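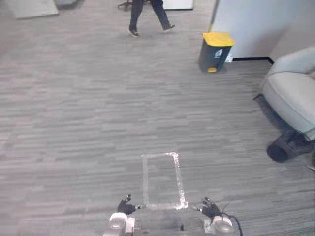 # stullmont-recipes

Hi! This is my transcription of the Stullmont community cookbook, plus the index I always wished it had. The original is a spiral-bound thing from before I was born, typed on at least two different typewriters, and my copy has lost its back cover and most of the pickles chapter. Somtochukwu Bashir lent me hers so I could fill the gap (thank you, I owe you a jar of something).

There are 1,042 recipes in here. I typed the first few hundred by hand in the evenings and then gave in and used OCR for the rest, so expect the odd "1 cup flout" after the casseroles. I fix them as I bump into them.

## What's in the repo

- `recipes/` - one plain text file per recipe, named by page and title
- `recipes.csv` - the same stuff in one big table
- `index.md` - sorted by main ingredient
- `odd-units.md` - my notes on measurements (see below)
- `scans/` - only the pages I couldn't read, in case you have better eyes than me

## Columns in the CSV

| column | what it is |
|---|---|
| `page` | page number in the printed book |
| `title` | exactly as printed, spelling and all |
| `chapter` | one of 16 chapters |
| `contributor` | name as printed, often blank |
| `ingredients` | separated by semicolons |
| `method` | one long string, sorry |
| `oven_f` | degrees Fahrenheit, blank if the book just says "hot oven" |
| `tried` | `y` if I've cooked it |

I left "hot oven" and "slow oven" alone in the method text. I did start converting them to numbers, but two contributors clearly had very different ideas about what a slow oven was, and my rice pudding paid for it.

## Odd units

The book loves a "No. 2 can" and a "butter the size of an egg." There are 18 recipes that call for "a glass" of something with no hint of which glass! I've been using a cup, and so far it has been fine for everything except the Ogundipe honey cake, which came out like soup the first time. Three quarters of a cup works better there. Whether that's what the Ogundipes meant, I have no idea.

## Duplicates

Yes, there are 10 banana breads. No, I'm not merging them. They differ by a spoonful of sour milk here and a handful of nuts there, and people get attached to their own. If you want just one, I make the one on page 211 - it's plain, it keeps for days, and it doesn't need a mixer.

## Known problems

- Page 88 is missing from both copies. If you have a book with page 88 in it, please write to me.
- Fractions got mangled in the OCR part. A lonely "12 tsp salt" is nearly always 1/2 tsp. Please don't put in 12.
- The candy chapter still has line breaks in the middle of words.
- Some contributor names are spelled two ways. I kept both.

## Sending fixes

Open an issue or a pull request, whichever you like. Tell me the page number and what the printed book says, and keep the original wording even where it's strange. Ifeanyi Idahosa checks the baking chapters and I do the others, mostly on Thursday nights, so give us a week or so.

Next up is the little Cendero supplement, which is mostly soups. I'd like to have it typed by September.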